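Ratulcombe : la ligne 9 s'arrêtera plus tard le soir

À partir de mars, les derniers bus de la ligne 9 quitteront la place Bouchard à 23 h 40, soit 90 minutes plus tard qu'aujourd'hui. La commune de Ratulcombe l'a confirmé vendredi. Deux départs supplémentaires sont prévus en semaine, le dimanche reste inchangé.

La demande venait surtout des salariés de la zone de Nummont, qui finissent après le dernier passage. Une pétition lancée par Dinesh Chaudhary avait réuni 818 signatures. « On rentrait à pied par la départementale, sans trottoir », rappelle-t-il.

Le transporteur, lui, demandait une garantie sur le financement — la commune prendra en charge presque la moitié du surcoût. L'adjoint aux transports, Leonardo Fabbri, parle d'un essai d'un an. L'arrêt Futon, fermé pour travaux, sera desservi de nouveau dès la reprise des horaires.

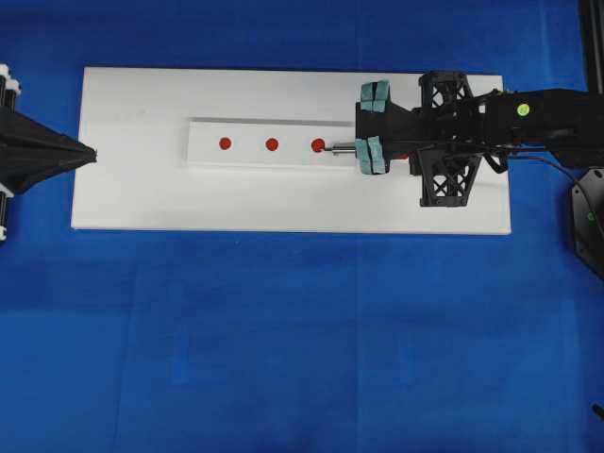
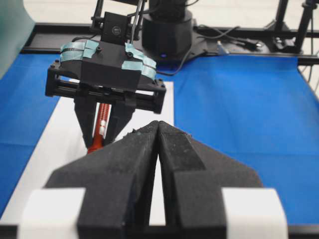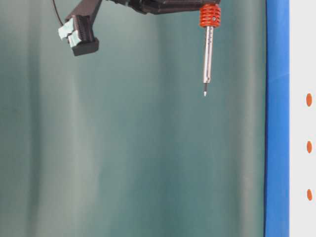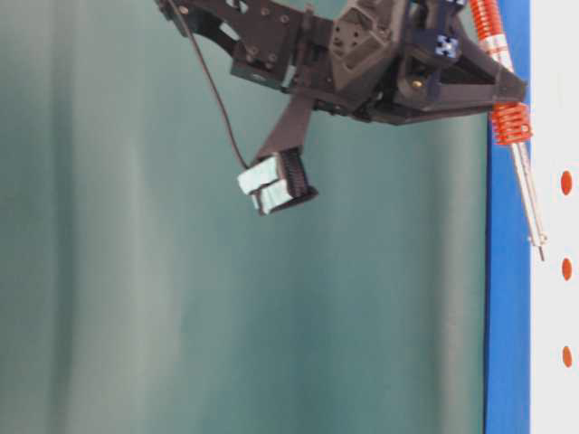 Tarifs

Le ticket à l'unité ne change pas. Les abonnements restent valables sur les départs du soir.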